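Bunero Sink Care FAQ
Updated 3/2/18

What can I clean the basin with?
Use dish soap and warm water on a soft cloth. Do not use steel wool or scouring powder.

How do I remove lime scale?
Apply white vinegar diluted one to one. Leave it for 8 minutes, then rinse.

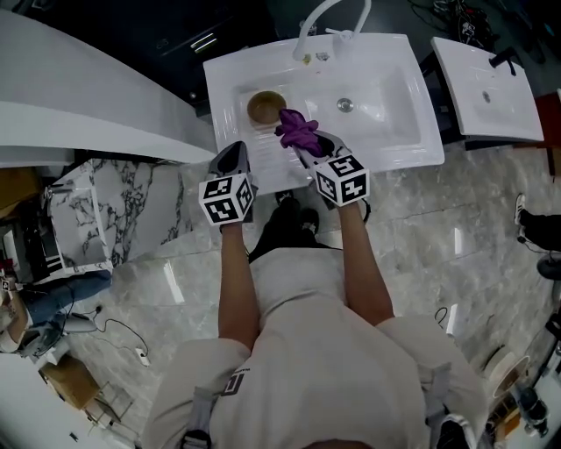

Can I pour boiling water into the basin?
Run the cold tap at the same time. Repeated thermal shock can cause fine cracks in the glaze.

Which sealant fits the rim?
Mollorier 400, neutral cure. Acid-cure silicone voids the warranty.

Where do I order a replacement strainer?
Quote part 1279 to your dealer.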